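Search this site Search Go
April 29, 2026
Course notes, Session 8

CHECKS, GINGHAMS AND GRIDS: HOW A WOVEN PATTERN GETS ITS THIRD COLOR

Last time we got as far as plain weave and stripes, so bring your stripe samples because we're going to turn them sideways! Everything in this session grows out of one lovely fact: if you stripe the warp (the threads that run the length of the loom) and then stripe the weft (the threads that cross it), you get more colors than you started with.

Take the simplest case, pink and white. Where a pink warp crosses a pink weft you get solid pink. Where white crosses white you get white. And where the two mix, your eye blends them into a paler pink that was never in the dye pot. Get a magnifier on it and the pale squares break up into tiny pink and white dots - I still love showing people this, and I have been teaching it for years.

Some words we'll need:

Check: any pattern of crossing stripes that makes squares or rectangles.
Gingham: a check with equal stripes, usually one color plus white, in plain weave.
Windowpane: thin lines on a wide ground, so the cloth looks ruled like graph paper.
Sett: the full order of threads in the stripe, written out before you warp.

Table covers are the best place to start looking, since checks and grids have lived on tables for so long.
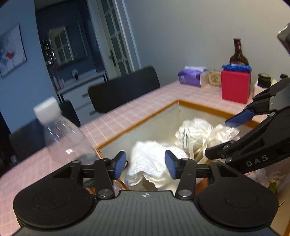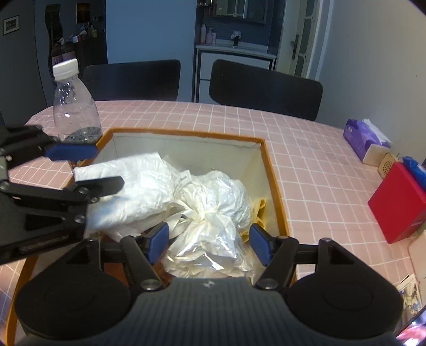

Pink and white on a table, then.

But does it have to be woven at all, one of you asked in the March group, when a printer can put down any grid you like? Good question, and it kept us busy for most of an hour. A printed check can be very handsome, and it can do things a loom finds hard, like a curved grid. What it usually can't do is look the same on both sides. So turn back a corner. On a woven gingham the back is as strong as the front. On most prints the back is faint or blank. Then look at whether the lines follow the threads. In woven cloth they have to, but a print can drift off the grain, and once you've noticed a drifting print you'll never stop noticing it.

Now for the sums. Our class warp this term is the Altevell sample, 600 ends in all. The stripe is 8 ends of color and 8 of white, so one repeat takes 16. Divide and you get 37 full repeats with 8 ends left over, and those 8 are a gift! Make them color and both edges of the cloth finish the same way. Check that on paper before you wind anything.

For the weft, beat so that 8 picks stand as tall as 8 ends are wide. If you pack them too hard, the squares go squat, and if you're too gentle they stretch into tall boxes. Measure every few inches, and let the cloth relax before you measure, because it lies to you under tension.

A note on yarn. The Drirkholm cotton is smooth and shows crisp corners. The Graris is softer and a bit fuzzy, so the blended squares look more even from across a room. Try both if you can (there are over 170 cones on the shelf, so please don't all grab the same pink).

For next time: write out one sett of your own, with at least two stripe widths, and color it in on squared paper. Then pull a checked cloth out of a drawer at home and work out its sett from the threads. Bring both, and bring a pin for counting.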